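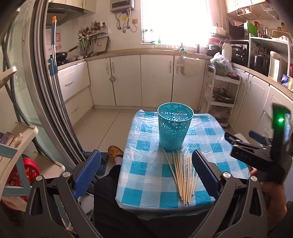

Fig. 3. Skewers and basket on the covered table.

4.2 Setting up the small table for skewers

Before you start, the tablecloth must be flat and the clear plastic sheet must be over it. Small wrinkles in the sheet are no problem. Large folds should be pulled out by hand.

1. Put the Tamuno basket near the back of the table, in the center, with the open rim up.

2. Lay the skewers in front of the basket in one loose bundle. Keep them mostly parallel. One or two may lie across the others.

3. Turn the bundle so that it points to the front edge. Leave a little free space at the edge, about 3 cm.

4. Pick up the skewers a few at a time and stand them in the basket, with the sharp ends down.

5. When the table is clear, look on the floor for fallen skewers before you walk there.

Note: The basket has a cut-out pattern. Thin skewers can pass through the holes. If this happens, pull the skewer back from inside and do not push it from outside.

CAUTION: Skewer tips can go through the plastic sheet. Do not press the bundle down on the table.

CAUTION: Keep skewers away from small children.

For a replacement sheet, ask for part 426.

Text of this section: Siamak Vahidi, revised 2019-08-11

Related items
Stoltex table covers: cutting to size
Trumov skewers, pack of 400
Stokix storage baskets: cleaning
Spare parts list 1081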